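Uratora Community Help > Clubs and Courses > Student Robotics

Cleanup task on toilet tank lid: order of picks and cloth handling

Posted by Quyên Chu
Tuesday, 1226 views

Good afternoon. I am the faculty adviser for a student robotics club that is preparing an entry for the Palau simulation challenge. The club has 13 members, divided into two teams, and each team must submit one bathroom cleanup task that runs entirely in simulation. Submissions close at the end of August.

The first team has chosen the top of a toilet tank as its work surface. The items on the lid are to be picked up one at a time by a Franka arm and placed in a bin that will be added to the model later. The students selected the items from the free object library that accompanies the challenge, and the choice was left entirely to them.
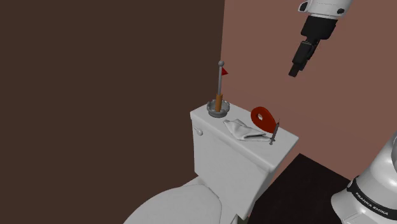
Team one, tank lid layout, angled view from above with the arm raised.

The students have written a simple routine: approach from directly overhead, descend to a fixed height above the lid, close the fingers, and lift. The routine was tested first on a box on a bare table, where it performed well. On the tank lid the results are much less regular. The cloth is the main difficulty. On most attempts the fingers close above it or push it toward the back of the lid. The second difficulty is that the syringe lies very near the cloth, and the students cannot agree on which of the two should be taken first.

I would be grateful for advice on the following points. Should the order of picks be fixed in advance, or should the program decide after each pick? Is a fixed descent height acceptable for a mixed set of items? Finally, is there an accepted way of teaching students to choose a grasp point on a crumpled cloth? They have had one semester of programming and no formal course in robotics.

Please note that the rules do not permit changes to the shape of the gripper. The fingers must be used as supplied.

Posted by Rorneo

Do the cloth last. Everything else is hard so it will be easier. Also check your friction settings, ours were at zero for a week.

2 members found this helpful.

Posted by Đào Workshop Staff

Thank you for a clearly stated request. Our workshop runs an introductory manipulation course each term, and the difficulties described are familiar to our instructors. We respectfully differ from the reply above on the matter of order, although the remark on friction is sound and should be followed up.

A fixed descent height is suitable for a single item of known size. It is not suitable for a set in which one item stands tall and another lies low. The ashtray with the flagged rod standing in it is by far the tallest group on the lid, and a path planned for the cloth may pass through it if the arm travels sideways at a low level. We advise the team to store a separate height for each item, together with one safe travel height that clears the top of the rod. All sideways motion should take place at the safe height.

As to order, we recommend that students begin with whatever is most likely to be struck by accident. In the layout shown, that is the rod in the ashtray. The red pin-shaped piece may follow. It reaches past the back edge of the lid, and a small push in the wrong direction could send it over.

The cloth and the syringe should be treated as a pair. We ask our own students to look at the surface from overhead before deciding, and to repeat this look after every pick. A low side view is useful for judging height, but it conceals gaps between items. The overhead view shows where a finger can be set down.

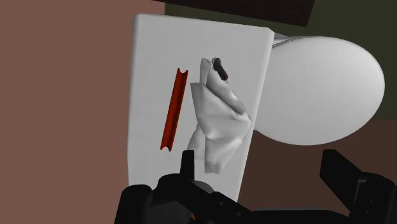
Choosing a grasp point on the cloth

A crumpled cloth offers two kinds of grasp point. The first is a raised fold, which stands away from the surface and can be taken between the fingers from either side. The second is a flat flap, which lies against the lid and will usually slide when pressed. Students are often drawn to the flap, as it is the nearer and simpler shape. In the overhead view one finger is beside the lower-left flap, and we would not recommend closing there. The narrow fold standing up at the top of the cloth is a better candidate on shape alone, but the small dark item lies directly against or beside it. For this reason we would remove the small item first and then take the cloth by the fold.

The opening between the fingers also deserves attention. With the fingers spread this wide, one is over the lid and the other is out beyond it, below the seat cover. If the program then descends to lid height, the outer finger may meet the edge of the slab or the rim of the seat cover. We suggest the following procedure:

Set the opening slightly wider than the part to be grasped, and no wider.
Turn the wrist so that the fingers close across the fold.
Descend slowly over the last part of the path and stop at first contact.
Close, wait for the cloth to settle, and then lift straight up.

The waiting step is frequently omitted. Simulated cloth needs a short time to come to rest -- longer on older laptops -- and a lift begun too early will appear as a failed grasp.

Finally, we would encourage the team to keep a written log of every attempt, with the item, the chosen point, and the result. Our instructors grade the log as well as the run, and the judges of the Palau challenge may well ask for it.

Posted by Quyên Chu

Thank you both. The friction value has been checked and was in fact far too low. The team will adopt separate heights for each item this week, and the students have asked me to convey that the point about the outer finger was new to them. I will report again once team two has settled on its own surface -- at present they favor the sink.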